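Section 4. What the cell can do today, and how to set it up for a chore

4.1 Before you begin

Many owners ask us the same question before they read anything else: can the machine do the housework, or the small jobs of the workshop, alone? The answer in this edition of the guide is "some of them, with preparation". The Kernia cell can take small parts from a rack and put them in a bin. It can hand over a part to a second arm. It cannot fold laundry, and it cannot wash dishes in a way we would accept in our own kitchen.

Please read the table of chores in 4.4 before you promise anything to your colleagues or to your family.

4.2 Preparing the table

1. Switch off the arm at the main switch and wait until the status lamp is dark.
2. Clean the table with a dry cloth. Do not use a polish, as the suction feet of the rack will slide on it.
3. Put the rack on the table first, then the bin directly beside it. The two must stand close together, so that the movement from one to the other stays short.
4. Open the fingers of the gripper fully. Check that both black pads are in their place and that they face each other.
5. Remove everything from the floor that the arm can reach.

Note: The order of rack and bin is important. If you put the bin first, you will probably have to move it again.

Caution: Never put your hand between the fingers while the power is on, even when the program is stopped. The pads are soft but the closing force is not small. 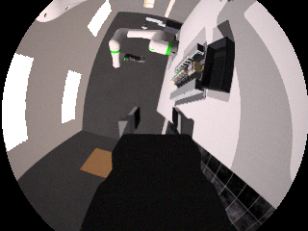 Bloxham, Jun 24, 2018

The layout with the long white table, the rack and the black open bin is the one we recommend for a first sorting job. In the simulator you see it from the side of the gripper, with the fingers held apart and the white arm standing on the far side. We advise every new owner to build the layout in the simulator before touching the real table. A mistake there costs you a few minutes; on the real table it can cost you a finger pad, and the pads are sold only in sets of 4.

Keep in mind that the gripper body hides a good part of the floor from this view. If a part falls down in the real cell, you may not find it on the screen. Stop the program and look with your own eyes.

4.3 First run

1. Load the program "Sort, small parts" from the Jilow panel.
2. Set the speed to the lowest step. Do not raise it during the first day.
3. Place one part in the rack, in a slot near the end that is closest to you.
4. Press Start and keep one hand near the stop button.
5. When the part is in the bin, press Pause. Look whether it has touched the wall of the bin on the way in.
6. If it has, raise the release point by one step and repeat from 3.
7. When the movement is clean, fill the rack and let the program run to the end.

Note: In our workshop we ran this job 187 times with the same rack. The arm needed help in 72 of these runs, mostly with thin parts which were lying crooked in the slot. This is the reason why we still write that a person must stay in the room.

4.4 Chores and what to expect

Sorting small parts from rack to bin: works, with a person present.
Moving a filled bin to another table: works if the bin is less than half full.
Wiping a flat table: works, but corners stay dirty.
Emptying a dishwasher: only plates, and only if they are all of one size.
Folding clothes: does not work.
Picking up toys from a carpet: does not work well enough. We have tried two kinds of fingers and will try a third in September.

Hervé Le Goff, who wrote the first version of this table, was more hopeful about the dishwasher than I am. I have kept his line but added the words about the plates — please do not try it with glasses.

4.5 If the arm stops in the middle of a job

1. Do not pull on the arm.
2. Read the code on the panel. Code 4 means that the fingers have closed on nothing.
3. For code 4, look if the part is still in its slot, straighten it, and press Resume.
4. For any other code, switch off at the main switch and go back to 4.2, step 1.

Caution: After a stop, the arm continues from the place where it was. It does not go home first. Keep your head and arms outside of the table until it moves again.

Spare pads and racks can be ordered from Clunedier with the form at the back of this guide.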